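The Sour Season
A long weekend with the vinegar makers of Lirnaseo

You smell Lirnaseo before you find a place to park. In July, when the first plums come down from the Atidura valley and half the town has a crock going in the shed, the air along the main street has a sharp, fruity edge that makes your mouth water whether you're hungry or not. I had come for one lunch. I stayed four days and drove home with the trunk clinking.

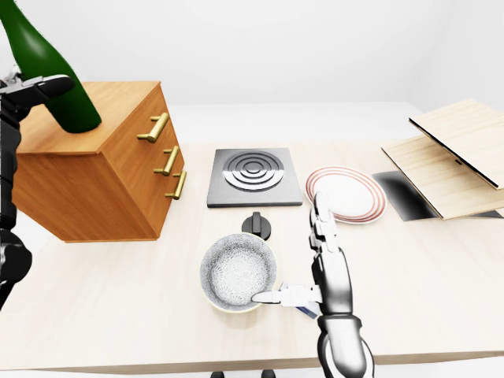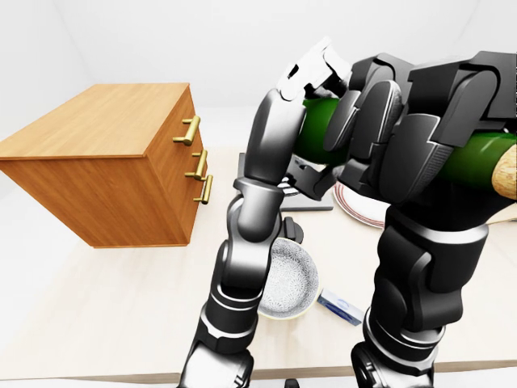 First picture, a dark green glass bottle; second, a wooden cabinet with three drawers and brass-colored pulls.

There are 2,000 people in Lirnaseo, and I'd guess I was offered a taste by a good share of them. Plum vinegar, mostly, but also pear, red wine, barley, persimmon from last fall, and one cloudy, rust-colored thing made from the peelings of whatever had gone into a family's pies. That last one was wonderful! It tasted of cider and burnt sugar, and I had it over cold cucumbers three days in a row.

If your idea of vinegar is the clear stuff you pour down a slow drain (mine was, more or less), a town like this is a happy shock. Vinegar made slowly from good fruit has layers to it. The sourness comes first and then moves aside, and you get the plum, then something like honey, then a dry little tug at the end, the kind you get from strong tea.

Yuzuki Tsuji has been making it for most of her adult life. Her shop, Sugawara, sits at the low end of the street, 100 yards from the river, and she kept the name from the hardware store that was there before her. So people still come in asking for hinges. She keeps a coffee can of hinges under the counter and sells them for whatever the customer thinks is fair.

"Fruit wants to do this," she told me, tipping a ladle of last year's plum into a juice glass. "You crush it, you leave it, it turns into wine. You leave the wine with some air, it turns into vinegar. I mostly try to stay out of the way."

She is being modest. Her back room is a lesson in patience and fuss. The plums are washed, split and crushed by hand, stones and all, then left in wide tubs and stirred morning and night while the sugar turns to alcohol. When the bubbling dies down she presses out the juice and moves it to stoneware crocks with a cup of finished vinegar from an earlier batch. A cloth goes over the top, tied down tight against fruit flies. Then comes the long part. The bacteria that do the work need oxygen, so the crocks are wide and never filled to the brim, and in a few weeks a pale skin forms across the surface. That skin is the mother. It looks like something you'd find on a beach and apologize to. Makers here trade pieces of it over the fence the way other people trade tomato plants.

Tsuji tastes every crock on Saturday mornings, before coffee. She writes the results in school notebooks, 192 pages each, and she is on her seventh. I got to leaf through number four. The entries are short and a bit bossy. "Still wine." "Sharp, no plum, wait." "Nail polish. Move away from wall." And then, in bigger letters, in the middle of a page about something else, "YES."

The nail polish note is worth explaining, as every beginner meets that smell sooner or later. It shows up partway through a batch, and it often fades if the crock gets more air and more time. Fuzzy mold is another matter. Blue, green or black fuzz means the batch goes out, crock scrubbed, start over. Tsuji threw out three that way in her first year and says the third one made her cry in the yard.

What surprised me most was how much vinegar people here drink. At the lunch counter next door the default order is a tall glass of plum vinegar, a spoon of sugar syrup and cold soda water, and on a hot afternoon I can't think of anything better. Farm crews carry a version without the bubbles. The bakery brushes it on warm buns. A barber gave me a recipe for pork shoulder while cutting someone else's hair, and I've made it twice since: brown the meat, add an onion, a cup of dark vinegar, a cup of water and a fistful of brown sugar, and leave it in a low oven until you can pull it apart with a spoon.

On Sunday I took the bus up to Zullham, a village at the head of the valley where the orchards are older and the plums are small, nearly black and far too sour to eat out of hand. The Zullham growers used to leave them for the birds. Now they pick every last one, and the village co-op bottled 1,398 bottles of the last harvest, each with the row of trees written on the label in pencil. Row nine is the one to get. It had sold out by the time I arrived, and the woman at the table felt so bad about it that she poured me an inch from her own kitchen supply. Thick, dark, almost like soy sauce at first, and then this bright burst of fruit. I may have made a noise.

You can start a batch at home with very little. Tsuji's beginner version skips the crushing and uses leftover wine, red or white, with no need for anything fancy. Put two parts wine and one part water in a clean wide-mouthed jar, with a good splash of raw, unfiltered vinegar that still has its cloudy bits. Tie a cloth on top. Keep it somewhere warm and dark, and don't move it around, as the mother sinks when it's jostled and has to begin again. Start tasting after a month. Two is usually better. Keep the result for dressings and cooking, and stick to store-bought vinegar with a marked acidity for any canning, because a home batch can be weaker than it tastes.

My own jar is on top of the refrigerator under a square of old pillowcase. I check it too often. Last Saturday, before coffee, I dipped in a spoon, thought it over, and wrote in my new notebook, "Still wine."

Sugawara is open every day but Tuesday. Plums generally run out before the end of the summer, and the hinges are in the can.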